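# About the Markley Lab

Markley is a small research group working on how robot arms learn to handle ordinary things. We are based in Savley, in two rooms on the ground floor of a former printing works, and we share a workshop and a kitchen with the other tenants. Most of our work is published in the open, and most of it concerns one question: how do you teach an arm a household job without showing it that job hundreds of times?

This page explains what we do, how we do it and what we have found so far. It was last revised in September 2025.

## How we started

The group began as a side project inside Plonier, a firm that builds sorting equipment for parcel depots. Plonier's arms were fast and reliable as long as the parcels came down the belt in the expected way. When the mix changed, somebody had to go back and adjust the settings by hand, and this could take days. A few of the engineers wanted to find out whether the arm could be taught by example instead.

The early trials were promising enough that Plonier paid for a separate team, and later let that team become its own organisation. Plonier still covers part of our rent and has a seat on our board. It doesn't choose our research topics, and it sees our results at the same time as everybody else.

## What we work on

Our main method is called Kong. The name came from a whiteboard and stuck.

Kong is a way of learning from demonstrations. A person guides the arm through a task, and the system records what the cameras see and how the arm moves. Many groups do this. The usual approach treats each demonstration as one long recording and trains on the whole of it. Kong first cuts the recording into short pieces at the points where the gripper opens or closes, or where the arm changes direction and slows down. Each piece gets a plain label such as "reach", "grasp", "pull" or "place", and the pieces are then stored in a shared library.

When the arm is given a new task, it looks through the library for pieces that seem to fit and strings them together. It only needs fresh demonstrations for the parts that are missing. If it has already learned to pull a drawer and to put a block in a box, then "put the block in the drawer" should need very little extra teaching.

That is the idea, at least. The hard part is the joins. A grasp learned in one task leaves the arm in a slightly different position from the one the next piece expects, and small errors add up. A good deal of our time goes on this. Our present answer is a short blending step, in which the arm compares where it is with where the next piece began and makes a small correction before carrying on.

## What we have found

The library now holds 2124 labelled pieces. We test it by giving the arm a task it has never been shown in full, running that task 100 times, and recording every attempt, including the failures.

Our findings to date are these:

- Tasks built mostly from "reach" and "place" pieces carry over well. The arm usually manages them with 3 new demonstrations.
- Tasks with a drawer or a hinged lid carry over less well. The pull itself is fine, but the arm often lets go too early.
- Soft objects are easier than we expected. Foam gives a little under the fingers, so a poor grasp can still be a usable one.
- Thin, flat objects are still poor. Plates are the worst of the things we use regularly.
- The blending step helps on long tasks and makes almost no difference on short ones.

We also had a result that went against us. We had assumed that a bigger library would always be better. Past a certain size the arm began to pick pieces that looked right but came from the wrong sort of task, and its performance dropped. We removed near-duplicates last December and got most of the loss back. We don't yet have a good rule for deciding what to throw away, and for now a person does it.

## The test table

All our tests use a plain table and everyday objects — toy food, foam blocks, boxes, drawers, small containers with lids. We chose cheap things on purpose. Another lab should be able to set up something close to our table in an afternoon, and if a block gets chewed up by the gripper it goes in the bin and we get out another.

The objects are moved between runs. We don't measure their positions to the millimetre, and we think that is closer to how a kitchen or a workroom really is. The drawer may be open or shut at the start, and the containers may already have something in them.
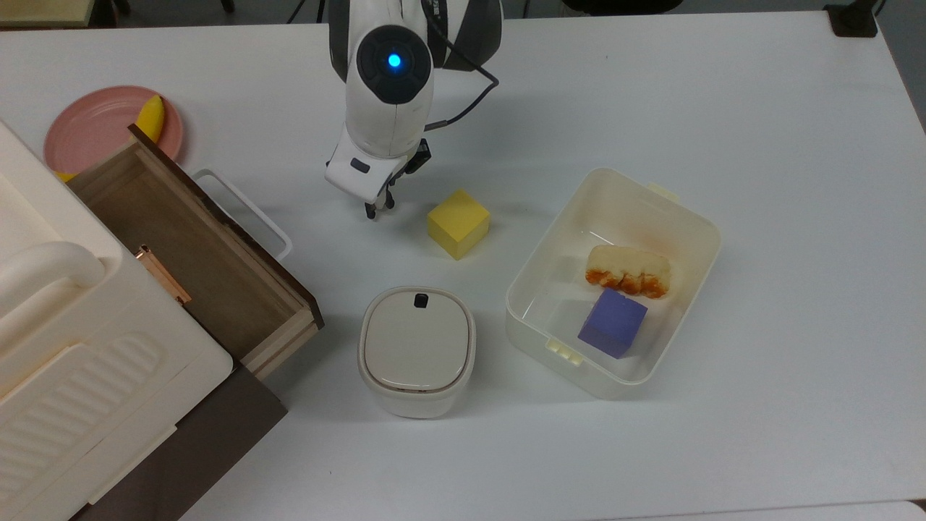
Cutting a task up by what the gripper is doing sounds sensible until the gripper does two things at once, wrote one visitor after our last open day. When the arm pulls a drawer, it is holding and moving together, so where does the grasp end and the pull begin? I would like to see how much the results change if you move that cut half a second either way.

It was a fair question and we ran the test. Moving the cut earlier made little difference. Moving it later made the drawer tasks noticeably worse, probably through the early letting go mentioned in our findings. We have since changed the labelling guide so that a pull starts as soon as the fingers have closed, and the older drawer recordings are being relabelled to match. The numbers will be updated when this is finished.

## How we share our work

We release the code, the labelling guide and the recordings for each study once the write-up is accepted. Failed runs are included. The recordings take up a lot of space, so we ask people to request the full set and offer a smaller one for download.

If you use Kong and it doesn't work on your arm, please tell us. We have only 2 arms ourselves, both of the same type, and we know very little about how the method behaves on others. Reports of this kind have already led to two corrections in the blending step.

## Working with us

We take on students for placements of one term or longer. You don't need a background in robotics. We do look for patience and for careful note-keeping, as a large share of the job is setting up the table, running the arm, writing down what happened and setting up the table again. Placements are paid.

We also work with firms that have a handling task they would like us to look at. We can't promise a working system at the end of it, and we don't take on anything that can't be published. A first conversation costs nothing.

Visits to the Savley rooms are possible by arrangement. Please write at least a fortnight ahead, and let us know if you need step-free access — the front entrance has stairs, but the yard door is level and we can meet you there.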